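Sleep, naps and the 8 AM section: what we found out about dorm quiet hours
Final project report, Intro to Survey Methods
Shiela Macaraeg and Radomir Popescu

1. Why this topic

Kadden Hall has quiet hours from 11 at night on weekdays. Everybody living there knows they don't really work. We wanted to find out if the people who complain about noise are also the people who sleep less, or if those are two separate groups. Our guess going in was that they were the same group. That guess was mostly wrong, see section 5.

Second reason, less noble: both of us live in Kadden and both of us have the 8 AM section.

2. Background

Short version of the reading. Most of the studies we found on student sleep ask people how long they slept and leave it there. Self report runs long, people count time in bed as sleep. A few studies used a sleep diary filled in each morning, which seems to be better but people quit after a few days. We didn't find much on dorms specifically. There was plenty on street noise and on hospitals, and we borrowed two of our noise questions from a hospital survey and changed the wording. "Ward" became "floor", that kind of thing.

Something we should have read more on is roommates. Came up in almost every open answer and we had exactly one question about it.

3. What we did

Online survey, 19 questions, link sent to the Kadden list and taped up on paper by the elevators. The list has 660 addresses on it. We got 226 usable responses. Threw out the ones that stopped before the sleep questions. The survey was open for 2 weeks in December, which in hindsight was a bad month to pick, because finals. People sleep weird in finals and the building is also quieter than usual. We talked about waiting until the new term but the report would of been late.

Questions came in four blocks: sleep (bed time, wake time, naps), noise (what kind, how often, how annoying on a scale from 1 to 5), schedule (first class of the day, job, late practice), and room (floor, side of the building, roommate yes or no). Then one open box at the end, "anything else about sleeping in Kadden?" The open box turned out the most useful part of the whole survey.

We also ran a diary with a small group. Asked them to write down bed time, wake time and anything that woke them up. Seven mornings. Most got to Thursday and stopped. We use the diary only for quotes and for checking the survey, no numbers from it.

Radomir did the spreadsheet and the charts. Shiela did the open answers, reading them all twice and sorting them under headings. Second time through, several got moved, mostly out of "hallway" and into "roommate" once it was clear the person talking in the hallway WAS the roommate.

4. Where we worked

Most of the sorting and writing happened in the shared project room downstairs from the library, evenings, when the tables are free. Printed answers go all over the place, you need the space.
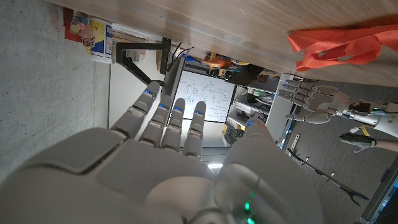

Robot hand by the wooden tabletop, fingertip lights on.

We coded the open answers on paper first and typed them in after. Slower, but we argued more, and the headings got better for it. Final headings were: hallway, roommate, plumbing, heating, doors, outside, phone, other. "Phone" means the persons own phone. We hadn't planned on that one at all.

5. Results

Noise and sleep. People who rated noise 4 or 5 did report a bit less sleep than people who rated it 1 or 2, but the gap was small and we don't think we can say much from it. Plenty of people who called the building very loud also said they slept fine. Plenty of short sleepers said noise was no problem.

Schedule. Much bigger difference here. Students with a first class at 8 slept less than students starting at 10 or later, and they didn't go to bed earlier to make up for it. Bed times were close to the same in both groups. So the early people just lose the time off the end.

Naps. The early group naps more. Mostly after lunch, and several people wrote that they nap in the Surura lounge on the ground floor and not in their rooms, since it has the good couches. One wrote: "I have slept better in Surura than in my bed all semester." Another said naps make it worse at night. We didn't ask about that directly so it stays a comment.

Kinds of noise. The doors got the most mentions, ahead of voices. The stairwell doors on the north side slam and you can hear it through the wall. Heating came next, a knocking in the pipes early in the morning. Music was way down the list, which surprised us both — the quiet hours posters are almost all about music.

Side of the building. North side rooms complained more, which fits with the doors. Upper floors complained less than lower floors. We didn't check if that holds when you take the north side out, ran out of time.

6. From the diary group

A few lines, copied as written.

"Woke up at 5 something, pipes."
"Door. Door. Door."
"Fine until roommate's alarm, he snoozes it, I can't."
"Up till 2 but my own fault."
"Quiet night. Couldn't sleep anyway, chem."

7. Problems with this project

Finals timing, already mentioned. Also whoever answers a survey on sleep probably has something to say about sleep, so the happy sleepers are most likely missing. The posters by the elevators helped a bit but people on the ground floor don't take the elevator.

The question on naps was badly worded. We wrote "Do you nap regularly?" and regularly means whatever you want it to mean. Should have been a number of naps in the last week.

We asked for bed time when we meant the time you try to fall asleep. Not the same thing. Diary people pointed this out on the first morning, by then the survey was already out.

No comparison building. We wanted to send the same link to Nisivent Hall, which has single rooms and newer doors, but the permission came on a Friday after we had closed. Next group could do that part easily, the questions are all in the appendix.

8. What we would suggest

To housing: fix the stairwell doors. The slow closers on the south side work, put the same ones on the north side. Cheaper than more posters, we think, though we didn't get a price.

To whoever does the schedule: intro classes that have both an 8 AM and a later section fill the later one first, and the 8 AM gets whoever registered last. That's mainly first years. Maybe worth looking at.

To students: can't really tell anyone to go to bed earlier. We didn't either.

9. Who did what

Survey questions, both. Spreadsheet and charts, Radomir. Open answers and diary group, Shiela. Sections 1 to 4 Shiela, 5 and 6 both, 7 and 8 Radomir with edits. Thanks to the diary people who made it to day seven and to the ones who didn't.

Appendix A: full question list
Appendix B: coding headings with one sample answer each
Appendix C: charts (the floor chart has the wrong label on the left, should say hours not percent)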